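The Datum

The complaint from Motirden arrived in June and was four lines long. The church clock lost time. It had been serviced in spring by Oberholzer, it had kept time for a month, and now it lost almost 3 minutes a week. The parish requested a technician and a written explanation, in that order.

Burgi Strebel took the early bus up. She had a tool case, a digital level, a timing sensor with a clamp, and the service record, which ran to 106 pages and went back to her predecessor's predecessor. The older entries were in pencil. They recorded oil, temperature, rate, and the length of time the technician had been in the tower. No other information had been thought useful.

The sacristan met her at the door and gave her the key. He was a tall man with a bandaged thumb. He said the clock had always been right when his father wound it.

"Who winds it now?" she asked.

"A motor winds it. Your company put it in."

She wrote this down, although she knew it.

There were 58 steps to the movement. The case stood on two oak beams set into the north wall, and the pendulum hung behind it in a shaft of planks. The rod was spruce, varnished, with a cast iron bob of the lens type. She opened the shaft, clamped the sensor to the side, and let it run while she ate half a roll. The beat was uneven. The tick was longer than the tock by an amount she could hear without the instrument.

An uneven beat will stop a clock sooner or later, but it does not usually make one slow by a fixed amount. She noted it as a secondary finding. Then she checked the suspension spring, which was sound, and the pallets, which showed light wear on the exit face and nothing more. The oil was clean. The rating nut under the bob was where the spring report said it should be, at the second scribed line, with the lock nut tight against it.

She put the level on the front beam. It read level. She put it on the rear beam, and it did not. 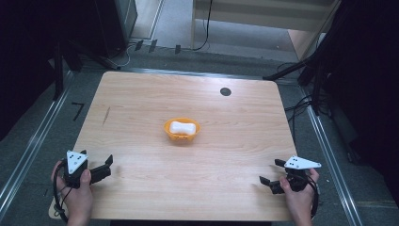
The drop was slight, a little under a degree toward the shaft. She went down and asked for a table, and the sacristan let her into the room where the children's group met on weekday mornings. She needed a surface to open the old drawings on. There was a pale table with rounded corners, and on it an orange bowl with a white bone-shaped thing in it, of the kind given to a dog or to a child pretending to be one. She left the bowl where it was and laid the first sheet beside it. The drawing was a section through the tower at the level of the clock, in ink on linen, and it gave the height of each beam above a datum. The datum was marked with a small triangle and the word Mumomero.

She did not know the word. It was not in the service record and it was not on the other two sheets. She telephoned the office.

"It's a field name," said Pirico, who kept the archive and had been there longer than the building. "There was a meadow. They cut a mark in a boulder and took all the heights in the village from it."

"Is the boulder still there?"

"Why would it move?"

She walked out to look at it. The meadow was above the last houses, past a water trough, and the boulder stood at the top of it with lichen on the weather side. The mark was a horizontal groove as long as her hand. Someone had once painted it red. From there she could see the tower, and the clock, which said ten to eleven. Her watch said seven minutes to.

She had brought no surveying instrument and could not have used one properly. What she had was the drawing, which showed both beams at the same height, and a degree of tilt that was not on it. She sat against the boulder and read through the record from the beginning, looking only for remarks about the wall.

There was one, on the forty-first page. North wall damp behind case. Wedge fitted under rear beam, oak, 100 mm. To be checked each year. It had been checked each year for nineteen years, with a tick and initials. After that there was a new form, with printed boxes, and no box for the wedge.

She went back up the tower with a lamp. The wedge was in place. Its lower half had gone soft, and she could push the tip of a screwdriver into it as far as the ferrule. The beam had settled on it and taken the back of the case down with it. The crutch now bore against one side of the slot in the rod, and the rubbing there was taking something from the swing. The slot was bright along one edge. She thought this might account for the rate – or most of it – and wrote "probable."

She cut a new wedge from the offcut in her case, planed it on the top step, and drove it in from the side with a mallet until the level agreed with itself. She freed the crutch, set the beat by ear, and then checked it with the sensor. The two sounds were the same length. She gave the motor a full winding cycle and stayed to watch it.

At noon the bell was struck eleven feet above her head. She had forgotten to put in her ear protection and stood with her hands over her ears for all twelve.

The sacristan was waiting below with a cup of coffee, which he had carried across from the house with a saucer over it.

"Was it the motor?" he asked.

"No. It was a piece of wood."

He considered this. "My father used to go up and hit something," he said. "Before he wound it. He had a hammer up there. I thought he was angry with it."

She asked where the hammer was now, and he said it was in his kitchen drawer. She asked him to take it back up.

On the bus she filled in the form. Under Cause she wrote: rear support, decayed. Under Action: replaced. There was a space at the bottom for remarks, three lines deep. She wrote that the wedge should be checked each year, and that the heights on the drawing were taken from a boulder in the meadow called Mumomero, groove still legible, paint gone. Then she turned the form over and drew the boulder on the back, with the trough next to it and an arrow for north.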